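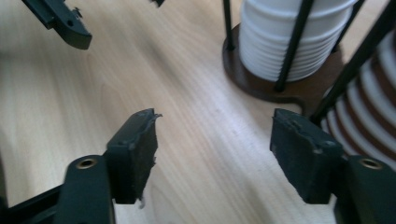
*The long table, honey-colored grain and all, with a bright, pale band of light across the middle of it.*

# Coffee at the Long Table

April 2026

Welcome to the coffee corner at Jiseck! So many of you have asked what we did with the front room that I finally sat down to put a few lines together, and of course I ended up writing more than I meant to (those of you who get our newsletter will not be surprised). We share the building with the Atside print shop, and for a long time this room was where both of us put things we didn't want to think about. In January we cleared it out, carried in a table, plugged in a milk frother, and started making coffee for anyone who wandered by.

## The table

I have to begin with the table, as I fell for it the minute I saw it. It came to us from Kļaviņa, a small furniture workshop, and it took us most of an afternoon to get it through the door and turned the right way around. I love a pale wood, and I especially love one where the grain runs in long streaks like this and you can follow a line with your finger while you wait for your drink. When the light is strong it washes a wide pale band right over the middle, and the whole room feels bigger for it. We wipe it down at closing with a barely damp cloth and a drop of plain soap, and we try to keep the fancy sprays well away from it.

## The cups

Picking a paper cup took us far longer than picking a table, if you can believe it! We tried smooth ones first and they were perfectly fine, but I kept going back to the ribbed kind, with those fine little ridges running all the way around. They feel nice to hold, and I like the reddish brown against a thick white rim. We ordered 2411 of them from Iltetti, which sounded like a lifetime's supply when I typed it in and looked like rather less once the boxes were stacked up in the hall. By the end of our first stretch we had gone through 402, so I am already eyeing the next order.

Foam is my other weakness. I like it smooth and white and very nearly up to the brim, with just enough room left that you can walk back to your seat without a spill. A few soft ripples on top are fine by me, and I've never had the steady hand for hearts or leaves anyway.
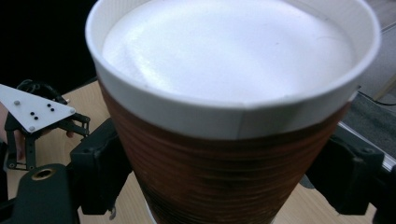

## Come and sit down

The coffee corner is open whenever the front door is, and there are 10 seats if everyone squeezes in a little. Bring a book, bring your knitting, or bring a friend who takes too much sugar. Leave your empty cup on the tray by the door when you go, and if the frother is making its whistling noise, just give it a minute to settle.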